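The Long Afternoon at Nistdale
A nine-hole public course set out to speed up its biggest event, and learned where the time was going

The last group in the Suker Cup used to finish in the dark. It happened often enough that players drawn in the late slots carried a flashlight in the bag, next to the rain gloves, and one year the final putt was holed in the headlights of a utility cart.

The Suker is a pairs event played each September at Nistdale, a nine-hole public course of 3,006 yards. You go around twice. It is not a grand tournament. The entry fee covers golf and a plate of barbecue, the prizes are pro shop credit, and most of the field comes from Nistdale or from Adstead, one town over. It fills up within a few days of entries opening all the same. The limit is 132 players, and there is a waiting list.

That is a lot of people for nine holes. For years the format was a shotgun start in two waves, morning and afternoon, with two groups on most tees. The morning wave ran late, the afternoon wave started late, and by the time the scores were added up the barbecue had been sitting under foil for an hour.

Complaints were steady but mild. People who play in the Suker like the Suker. Then two summers ago the entry list was slow to fill for the first time, and the club sent a short survey to everyone who had played in the past and not come back. The answers said very little about cost or the state of the greens. They said the day was too long. 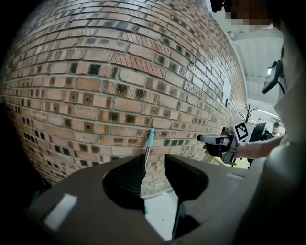

Curved brick wall in tan, orange-brown and reddish brick, with a small white sign toward the far edge.

Slow play is an old subject in golf, and most golfers hold a firm opinion on it, usually that the problem is the group ahead. The standard remedies are familiar. Play ready golf. Take fewer practice swings. Leave the flagstick in. Limit the search for a lost ball to three minutes, as the rules already say. Nistdale had all of this printed on the back of its scorecard, and rounds in the Suker still went past five and a half hours.

The club's next idea was to measure. For the regular Saturday-style club competitions over the following spring, members took turns sitting by each green with a clipboard, writing down when every group left the tee, when it reached the green and when it walked off. It was dull work, and a few of the sheets came back with more doodles than times. The rest were good enough to use.

The sheets showed that walking speed hardly mattered. The fastest walkers on the course saved a minute or two over nine holes and gave it back standing on the next tee. Nor was there much difference between good players and poor ones. A pair with high handicaps hit more shots, but they tended to hit them without much fuss. Several of the slowest groups on the sheets were made up of single-digit players reading putts from four sides.

What mattered most was two holes. The fourth is a par three over a pond, 150 yards or so from the regular tee, and the seventh is a short par four where longer hitters wait for the green to clear before they try to drive it. At both, groups stacked up. A group would come off the third green having played at a decent clip and then stand on the fourth tee for 20 minutes. After that the round never recovered, for them or for anyone behind.

Anyone who has been stuck on a highway behind a lane closure knows the effect. The cars that slow down are not the cause of the delay, and asking them to drive faster does no good. A golf course can only move as many people as its slowest hole will allow. If groups are sent out faster than that hole can take them, the extra groups simply wait.

The club asked Nikolaidis, the design firm that rebuilt its bunkers some years back, to look at the fourth. The firm came back with two suggestions. The expensive one was a new green, moved left and away from the water. The cheap one was a forward tee, a drop area on the near side of the green, and the mower taken through the long grass behind it, where most of the searching was done. The club took the cheap one.

The grass made more difference than anyone expected. Players afraid of the pond had been hitting too much club, and their tee shots were running into knee-high fescue at the back. Each one meant a search, then a walk back, then a discussion of where to drop. With the fescue cut to a couple of inches, the balls could be seen from the path. The hole did not get much easier. A downhill chip toward water is still a downhill chip toward water. But it got shorter in the way that counted.

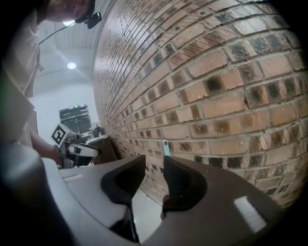 The seventh took no construction at all, only a local rule for the Suker. When a group reaches the green, it marks its balls and waves up the players waiting on the tee. They hit, the group ahead putts out, and by then everyone behind is walking. Calling up used to be common on par threes and has mostly gone out of fashion. Some of the older players remembered it well. Some of the younger ones disliked it at first, having no wish to stand beside a green while a stranger swung a driver at them, and the rule was changed so that players wait behind the trees on the right.

The harder decision was the draw. Two groups on a tee in a shotgun start guarantees a wait before anyone has hit a ball, and on nine holes there is nowhere for the extra groups to go. The club looked at cutting the field to fit. It looked at cutting the event to nine holes, which would have been simple and which the regulars hated. In the end it spread the Suker over two days, with half the field on each, going off the first tee in order at set times.

The gap between those times was argued over more than anything else. The old club habit was eight minutes. The clipboard sheets said the fourth hole, even with the new mowing, could not clear a group of four in less than ten. So the gap went to eleven. It felt slow. Players on the first tee looked down an empty fairway and asked why they could not go. The starter had been told to hold them, and did.

The first two-day Suker was played last fall. The average round came in 40 minutes faster than the best year of the old format, and the last group on each day finished in full sun. The longest wait on the fourth tee was one group, for the length of time it takes to play a par three. Lunch was eaten hot.

There have been costs. Two days means twice the work for the kitchen and the starter, and it means the public course is closed to walk-up players for a full weekend. The club lost some green fees. It also lost the moment many players liked best, when the whole field came in at once and the patio was too full to find a chair. Scores from the first day now go up on the board overnight, and pairs who played well have to wait until the next evening to learn whether they won. A few of them drive back from Adstead to watch. More of them just call the shop.

Some regulars want the single day back, long or not. They have a point about the patio. One proposal for this year would keep the two-day draw but serve one dinner for everyone at the end of the second day, with the prizes handed out there.

The clipboards are still in use. The sheets from this spring show the fourth has dropped to third on the list of slow holes, and the new leader is the ninth, where the green was recently enlarged and nearly everyone now has a longer first putt. The club has not decided what to do about it. Entries for the Suker open at 7 a.m. on the first of the month, and the waiting list from last year gets first call.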